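1/25/22

I want to write something about safety reports at work, because this month I had to make the yearly summary of injuries for our site and I learned many things. It will be a few posts. I am not a lawyer, I only do the papers in a warehouse.

First, who I am. I work at Plemance, at the Nenbridge site. We are 223 people here when it is the high season. In December my manager asked me to take over the injury log. The colleague who kept it before me went to another department, and she left me one folder and one spreadsheet.

The folder and the spreadsheet did not agree. In the folder there were eight paper reports for the year. In the spreadsheet there were six lines. So two injuries were on paper only, and for two days I did not sleep very well.

One of the two was a small cut, cleaned and covered with a bandage at the first aid station. I read the rules three times. This is first aid, so it does not go in the log. Good.

The other one was a sprained wrist at the loading dock. The worker went to a clinic and after that he had light duty for a while. Light duty counts! Many people here believed that if you did not stay at home, there is nothing to record. I believed it too.
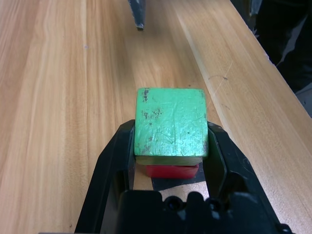
So I added the line, late, and I wrote a note with the date when I added it. I asked if I should be afraid of this. The answer from our safety office was that a late correction with a clear note is much better than a log that stays wrong.

Next problem: the hours. The summary asks for the total hours worked by all employees. Payroll gave me a number with vacation and sick leave inside. You have to take these out – only hours really worked. Please check this with your payroll before you copy the number.

Then the temp workers. We have people from an agency called Susis, and they are supervised every day by our own team leads. I thought the agency keeps their injuries. But if your company gives the daily supervision, your company writes them in its log. I wrote to the agency to be sure we do not both record the same case.

Bittencourt, the firm that repairs our conveyors, is different. They send their own supervisor with their people, so their injuries go in their own log. I asked them to tell us anyway when something happens in our building.

About the signature. I wanted to sign the summary myself because I prepared it, but it must be a company executive. Ours was traveling, so leave some time for this. After that it goes on the wall where everybody can read it, from the first of February until the end of April.

If you also got this job with one folder and no explanation, write me. I can send you my list of questions for payroll, it is one page.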